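Talk notes: Furnishing a small rental without losing your mind
Library evening series, August

Slide 1. Hello
Say hi, thank the library, check the mic! Ask who has moved in the last year (hands up). Then my own story: 148 listings, 12 viewings, and I still picked the apartment with no closet.

Slide 2. Glass in a small room
I was a glass snob for years. Too cold, too dentist's office. Then I got a living room the size of a parking spot and changed my tune, because you can see the carpet right through the thing and your eye keeps going. Mention fingerprints before somebody else does. You will wipe it. A lot.
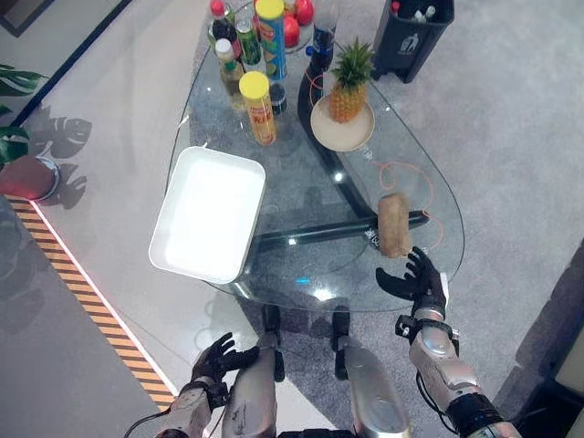 Clear top, rounded outline, black curved base.

Slide 3. Trays and cloths
My favorite cheap trick. Everything small goes on a tray, and when company comes you lift the whole mess off in one go. Keep a soft cloth close by, not under the sink behind the paint cans (guess who). Pause for the paint can story if we're ahead of time.

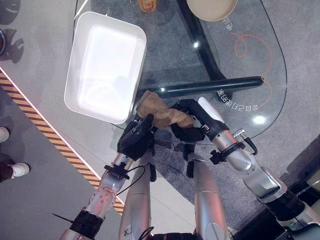
Slide 4. Money
Read out my total, $2,727, and let them groan. The sofa was most of it. Tell them about the Venckus secondhand barn, go early, bring a tape measure, bring a friend with a van. I bought 2 lamps there and only one worked!

Slide 5. Questions
Somebody always asks about rugs. Short answer: bigger than you think. Handouts are by the door, and I need to be out by 8:30.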